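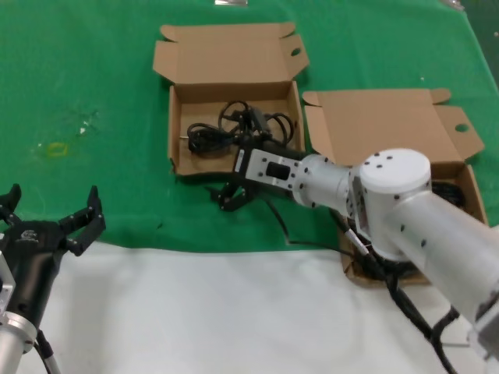 케이블을 상자에 넣는 일은 감는 일하고 따로 배워야 한다고 저는 늘 말씀드려요. 감는 건 다들 어느 정도 하시거든요. 문제는 넣을 때 생깁니다. 초록색 천 위에 뚜껑을 뒤로 젖혀 놓은 골판지 상자, 그중에서 왼쪽 상자를 한번 보세요. 검은 케이블이 바닥에 느슨한 고리로 겹쳐 있고 플러그는 왼쪽에 있는데, 뒤쪽 벽 가까이에서 가는 가닥이 위로 크게 고리를 만들며 서 있죠? 오늘 수업 내내 이 "서 있는 고리" 이야기를 할 거예요. 뚜껑을 그대로 덮으면 뚜껑과 벽 사이에 끼는 게 바로 저런 고리입니다. 저도 예전에 저걸 손바닥으로 꾹 눌러 덮고 테이프까지 붙인 다음 뿌듯해했던 사람이라 남 얘기처럼 할 수가 없네요.

수납과 포장 기초, 케이블 편
강의실 1313호 / 금요일반 배포용
지난주에 안 오신 분은 뒤쪽 "지난 시간 복습"부터 읽으셔도 됩니다.

준비물

골판지 상자(얕은 것, 뚜껑이 몸통에 붙어 있는 형태), 집에서 안 쓰는 케이블 몇 가닥, 벨크로 끈, 종이 라벨, 네임펜. 상자는 Sultetti 문구점에서 한 개 2000원에 팔아요. 지하 매대에 있고, 위층에 있는 건 뚜껑이 따로 떨어지는 상자니까 헷갈리지 마세요. 작년 반에서 세 분이 위층 걸 사 오셔서 다시 내려갔다 오셨습니다.

케이블은 꼭 집에서 쓰던 걸로 가져오세요. 새 케이블은 공장에서 접힌 모양이 예쁘게 남아 있어서 연습이 안 돼요. 서랍 속에서 몇 년 묵어 제멋대로 휘어진 놈이 제일 좋은 교재입니다. 끊어져도 아깝지 않은 것으로요!

책상에는 천을 한 장 깔고 시작합니다. 무늬 없는 단색이면 아무거나 괜찮은데, 검은 케이블을 검은 천 위에 올려놓으면 끝이 어디 있는지 찾느라 시간이 다 가요. 초록이든 베이지든 케이블하고 색이 다르면 됩니다. 저는 식탁보 낡은 걸 잘라서 써요. 천이 짧으면 흰 시트를 앞쪽에 이어 깔기도 하고요. 이음매에서 상자가 기우뚱하면 짜증이 나니까 상자는 한쪽 천 위에 온전히 올려놓으세요.

지난 시간 복습

감기는 크게 두 가지였죠. 한쪽으로만 계속 돌려 감는 방법, 그리고 한 번은 바깥으로 한 번은 안으로 뒤집어 가며 감는 방법(저는 그냥 "번갈아 감기"라고 부릅니다). 짧은 충전 케이블은 앞의 방법으로도 별 탈이 없어요. 긴 케이블은 번갈아 감기를 써야 나중에 풀 때 꼬임이 안 쌓입니다.

번갈아 감기를 하다가 중간에 순서를 잊어버리는 분이 많았어요. Eduardo Galang 님이 감으면서 "밖, 안, 밖, 안" 하고 중얼거리셨는데 그 책상만 제대로 된 고리가 나왔습니다. 창피해하지 마시고 다들 중얼거리세요. 저도 집에서 합니다.

팔꿈치와 손 사이에 걸어서 감는 습관은 이제 그만! 빠르긴 한데 고리가 길쭉해지고, 안쪽 선이 매번 같은 자리에서 꺾여요. 지난 시간에 돌려 본 피복 갈라진 선이 딱 그렇게 쓰던 선이었습니다. 제 선이에요.

1. 상자를 여는 법

상자를 여는 데 무슨 법이 있느냐고 하실 텐데, 있습니다. 뚜껑을 반만 열어 놓고 물건을 넣으려는 분이 정말 많아요. 뚜껑이 자꾸 손등 위로 내려오고, 그걸 한 손으로 받치니까 케이블은 한 손으로 넣게 되고, 그러면 고리가 흐트러집니다.

뚜껑은 뒤로 완전히 넘기세요. 경첩처럼 접히는 선을 손톱으로 한 번 쭉 눌러 주면 얌전히 누워 있어요. 양옆의 작은 날개도 바깥으로 벌려 놓습니다. 날개가 안쪽으로 들어와 있으면 케이블 고리가 거기에 걸려요. 나중에 뚜껑을 닫을 때 어차피 다시 접어 넣을 거니까 지금은 시원하게 벌려 두셔도 됩니다.

뚜껑에 동그란 구멍이 뚫려 있는 상자가 있어요. 맨 앞 사진의 상자도 그렇죠, 뚜껑 오른쪽 끝 가까이에요. 이런 상자로 실습하는 분은 구멍이 늘 같은 쪽에 오도록 놓고 작업하세요. 상자 방향을 맞추는 표시로 아주 편합니다. 라벨도 구멍 옆에 붙이면 나중에 선반에 쌓아 둘 때 모두 같은 자리에 와요. 구멍 없는 상자는 네임펜으로 점을 하나 찍으시고요.

상자 앞벽은 내 몸 쪽으로. 당연한 말 같은데 상자를 돌려 놓고 뚜껑이 배에 닿은 채로 작업하시는 분이 꼭 계십니다(누구라고는 안 하겠어요).

2. 크기 맞추기

감은 고리의 지름은 상자 안쪽 폭보다 작아야 합니다. 우리가 쓰는 상자는 안쪽 폭이 17센티미터예요. 고리를 그 폭에 딱 맞추면 들어가기는 하는데, 들어가면서 한쪽이 벽을 타고 올라섭니다. 손가락 하나가 벽과 고리 사이로 쑥 들어갈 정도로 여유를 주세요.

감고 나서 상자 위에 그냥 한번 대 보면 금방 알아요. 크면 다시 감습니다. 여기서 다들 귀찮아서 "그냥 눌러 넣으면 안 돼요?" 하고 물어보시는데요, 넣을 수는 있죠. 대신 다음에 꺼낼 때 욕이 나옵니다.

굵은 케이블은 작은 고리로 감으려고 하면 반항을 해요. 굵고 뻣뻣한 선은 아예 넓은 상자로 보내세요. 좁은 상자에 억지로 넣은 굵은 선은 뚜껑을 밀어 올리고, 그러면 테이프를 붙이게 되고, 테이프를 붙인 상자는 아무도 다시 안 엽니다. 저희 집 베란다에 그런 상자가 있었는데 이사할 때 열어 보니 한참 찾던 연장선이 들어 있더라고요.

3. 넣는 순서

제가 쓰는 순서를 적어 둘게요. 꼭 똑같이 할 필요는 없지만 처음 두어 번은 이대로 해 보세요.

먼저 플러그 자리를 정합니다. 저는 왼쪽이에요. 오른손잡이라 고리를 오른손으로 들고 왼손으로 플러그를 먼저 내려놓거든요. 왼손잡이인 분은 반대로 하셔도 되는데, 한번 정하면 모든 상자에서 같은 쪽으로 하세요.

플러그를 바닥에 눕힙니다. 세우지 말고 눕혀요. 핀이 옆 벽을 찌르지 않는지 보고요.

고리 뭉치를 수평으로 들고 그대로 내립니다. 이때 위에서 떨어뜨리면 안 되고, 손등이 상자 바닥 가까이 갈 때까지 같이 내려가세요. 위에서 툭 놓으면 아래쪽 고리부터 퍼지고 위쪽은 따로 놀아요.

손을 뺄 때는 손가락을 먼저 펴고, 그다음에 위로. 급하게 빼면 고리 하나가 손가락에 딸려 올라옵니다. 서 있는 고리는 대부분 이 순간에 만들어져요. 넣을 때는 멀쩡했는데 손 빼면서 망치는 거죠.

마지막으로 남은 끝가닥을 고리 안쪽으로 넣습니다. 바깥쪽으로 두면 벽과 고리 사이에 껴서 올라와요.

4. 서 있는 고리 눕히기

오늘의 본론입니다. 다 넣고 봤더니 한 가닥이 우뚝 서 있어요. 어떻게 할까요?

제일 먼저 하고 싶은 일은 위에서 누르는 거예요. 누르면 눕습니다. 손을 떼면 다시 일어나고요. 또 누르면 이번엔 옆으로 누우면서 다른 가닥을 밀어 올립니다. 이걸 반복하다가 뚜껑으로 눌러 버리는 게 보통이에요.

저는 이렇게 해요. 서 있는 가닥의 꼭대기 말고 밑동, 그러니까 다른 고리들 속으로 들어가는 지점을 손끝으로 집습니다. 그리고 살짝 들어 올려서 앞쪽으로 당겨요. 당기면 서 있던 고리가 작아지면서 남은 길이가 앞으로 나옵니다. 앞으로 나온 만큼을 다른 고리들과 나란히 놓아 주면 끝이에요. 한 번에 안 되면 두 번에 나눠서 하세요.

집는 손은 앞벽 쪽에서 들어가는 게 편합니다. 뒤쪽에서 들어가면 뚜껑이 손목에 걸려요. 한 가닥만 집는 게 중요하고, 두세 가닥을 한꺼번에 움켜쥐면 뭉치 전체가 딸려 나와서 처음부터 다시 해야 해요. Naa Korletey 님이 지난 학기에 만드신 요령인데, 집기 전에 손끝으로 그 가닥을 살살 흔들어 보라는 거예요. 흔들었을 때 서 있는 고리가 같이 흔들리면 맞는 가닥입니다. 이거 정말 좋아요! 저는 몇 년을 눈으로만 찾았거든요.

그래도 안 눕는 선이 있습니다. 오래 접혀 있던 자국이 남은 선이요. 그런 선은 상자에서 꺼내서 천 위에 길게 펴 놓고 반대 방향으로 가볍게 손으로 훑어 준 다음 다시 감으세요. 드라이어로 데워서 펴도 되느냐는 질문이 매 학기 나오는데, 저는 안 합니다. 피복 종류를 모르는 상태에서 열을 주는 건 권하지 않아요.

5. 한 상자에 한 가닥

이건 의견이 갈려요. Hefin Rees 선생님 반에서는 한 상자에 여러 가닥을 넣고 칸막이를 쓰거든요. 자리를 덜 차지하니까 좁은 집에서는 그게 나을 수도 있습니다. 저는 상자가 얕으면 한 상자에 한 가닥을 고집해요. 두 가닥이 들어가면 언젠가는 서로 엉킵니다. 벨크로로 묶었는데도 엉켜요. 어떻게 엉키는지는 저도 모르겠어요.

같은 종류가 여러 개면 상자를 나란히 열어 놓고 한꺼번에 작업하는 게 빠릅니다. 다만 뚜껑이 전부 뒤로 넘어가 있어야 하니까 책상 깊이를 생각하셔야 해요. 옆으로 나란히 놓기 좁으면 하나를 조금 앞쪽으로 비스듬히 어긋나게 두세요. 젖힌 뚜껑끼리 겹치지 않을 만큼만요.

6. 묶을까 말까

벨크로 끈은 길이가 긴 선에만 씁니다. 짧은 선은 제대로 감아서 제대로 내려놓으면 상자가 알아서 모양을 잡아 줘요. 고무줄은 쓰지 마세요. 삭아서 피복에 눌어붙은 걸 손톱으로 긁어낸 적이 있는 분은 아실 거예요. 빵 봉지 묶는 철사끈도 가능하면 피하시고요, 세게 조이면 자국이 남습니다.

벨크로는 플러그 반대쪽에 한 군데만 묶습니다. 너무 꽉 조이지 말고, 끈과 선 사이로 연필이 들어갈 만큼 헐렁하게요. Cluvavness 끈을 쓰는 분이 많던데 폭이 넓어서 짧은 선에는 좀 둔해요. 반으로 잘라 쓰시면 됩니다.

7. 라벨

라벨에는 "케이블"이라고 쓰지 마세요. 열어 보면 아는 걸 왜 적나요. 어디에 쓰는 선인지, 길이가 얼마인지를 씁니다. "거실 스탠드, 2미터" 이런 식으로요. 어디에 쓰는 선인지 모르겠다면 "모름"이라고 쓰고 적은 달을 옆에 써 두세요. 6월에 "모름"이라고 적은 상자를 겨울까지 한 번도 안 열었다면 보내 줄 때가 된 겁니다.

Trinidad Cabral 님은 라벨을 그림으로 그리세요. 스탠드 그림, 프린터 그림. 글씨보다 훨씬 빨리 찾으신대요. 그림에 자신 있는 분은 따라 해 보세요. 제가 그린 프린터는 다들 토스터라고 하더군요.

8. 닫기

날개를 먼저 안으로 접고, 뚜껑을 천천히 내립니다. 내리다가 손에 조금이라도 밀어 올리는 느낌이 오면 멈추세요. 뭔가 서 있는 거예요. 다시 열고 4번으로 돌아갑니다. 뚜껑은 힘으로 닫는 물건이 아니에요. 잘 들어간 상자는 뚜껑이 제 무게로 거의 내려옵니다.

닫은 다음에 상자를 들고 좌우로 한 번 기울여 보세요. 안에서 덜그럭 소리가 크게 나면 플러그가 돌아다니는 겁니다. 종이를 한 장 접어서 플러그 옆에 끼워 주면 조용해져요. 신문지는 잉크가 묻으니까 흰 종이로.

자주 나오는 질문

이어폰 줄도 같은 방법으로 하나요?
네, 그런데 고리를 훨씬 작게 하세요. 가는 줄은 서 있어도 뚜껑을 안 밀어 올리니까 눈으로 확인해야 합니다.

어댑터가 달린 선은요?
어댑터를 먼저 구석에 놓고 선을 그 옆에 내립니다. 어댑터에 선을 칭칭 감지 마세요. 연결 부위가 제일 먼저 상합니다.

투명 상자가 더 낫지 않아요?
보이니까 좋긴 해요. Lyimo 투명함을 한동안 썼는데 뚜껑이 따로라 자꾸 잃어버려서 저는 골판지로 돌아왔습니다. 취향대로 하세요.

습한 창고에 골판지를 둬도 되나요?
바닥에 바로 두지만 마세요. 선반에 올리고, 장마 끝나면 한 번 열어서 눅눅하지 않은지 만져 보시고요.

다음 시간까지 해 올 것

집에서 제일 엉망인 서랍 하나를 고르세요. 거기 있는 케이블을 전부 꺼내서 천 위에 펴 놓고, 쓰는 것과 모르는 것으로 나눕니다. 쓰는 것 중에서 하나를 골라 오늘 배운 순서대로 상자에 넣어 오세요. 뚜껑 닫은 채로 가져오시면 됩니다. 지하철에서 흔들리고 온 상자를 수업 시간에 같이 열어 볼 거예요.

다음 시간은 멀티탭입니다. Araba Darko 선생님이 Skerkberg 선반 한 칸을 가지고 오셔서 책상 밑 배선을 같이 해 보기로 했어요. 바닥에 앉을 일이 있으니 편한 바지 입고 오세요. 벨크로 남은 것도 버리지 말고 챙겨 오시고요.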